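An Afternoon at Stonari, or How to Lose an Argument With a Box

The Stonari open house in July started at 2, and by the time I'd found the right door they had run out of name tags and started on the coffee. Ingegerd Rustad, who runs the picking group, walked 11 of us down a corridor and promised a demo with no slides. She kept half of that promise.

The first stop was a fault review. The team rehearses everything in simulation before the real arm gets a turn, and the software, which they call Brustum, had been misbehaving all week. The job sounds easy enough: reach into an open chest, take hold of one upright board, lift it out. The arm would go in, close its fingers, and then stop dead with a collision alarm — every time, at the same spot.

Teodor Strand put the approach up on the big screen and left it there while he talked. A purple board stood in line with the gap between the fingers, with a bigger one right beside it. My neighbor whispered that it looked fine to her. It looked fine to me too, and apparently it had looked fine to the team for nearly 48 hours. 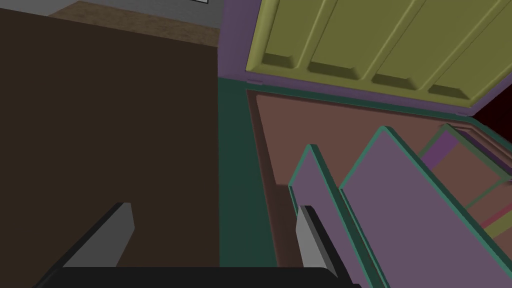 What had gone wrong

The chest had been resized for a new customer. Its visible shape was updated and its collision shape, the invisible one the safety check uses, was left at the old size. So the arm kept bumping into a wall that existed only on paper. Strand told us this with the face of a man who had first replaced two cables and a motor driver.

The part that made the room go quiet came next. With the mismatch the other way around, the check would have passed and the real gripper would have met a real wall. Frøydis Dahlgren now compares both shapes before any motion is copied to the floor, and the real cell stays locked until she signs.

Then we saw the real cell, from behind a yellow line. It was locked. She hadn't signed. We admired it for a while and went back up for the slides.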